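Why Do Some Things Have So Many Holes?

I love a good round thing. Lids, cans, coins, wheels, I'll pick them all up! Round lids are my favorite, because a circle is the same width whichever way you turn it, so you never have to hunt for the right corner. You can paint a big red stripe across one and it still works just as well. 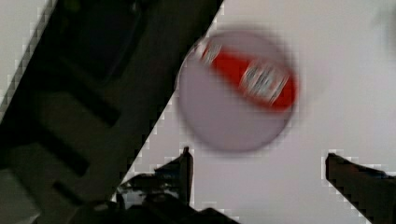

Why can't a round lid fall into its own round jar? The lid is a tiny bit wider than the opening, and a circle has no skinny side to slip through.

Okay, now holes. You've probably seen a sheet with rows and rows of little round holes punched in it (I once tried to count 558 of them and lost my place at 200). Look closely at the rows. Often each one is shifted over half a step, so the holes make slanting lines too. Bees do something like that with honeycomb! Shifting the rows lets you fit more holes in and still keep a good bit of solid stuff between them.

Holes let air and water through, and light as well. Where light comes through from behind, a hole looks bright. Where there's only shadow back there, it looks dark.

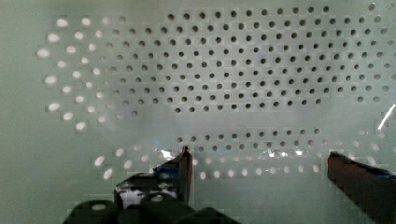
My cousin Manee Nuchit told me she tries it at home with a kitchen strainer and a flashlight, and the dots on her ceiling get bigger when she moves the strainer closer to the light. Try it tonight!

Last updated: 5 March 2023

Contact | Copyright Flostport Kids | Back to top

Comments

Pim: we did the strainer one and my brother made stars

Odalys: Can you do square holes next?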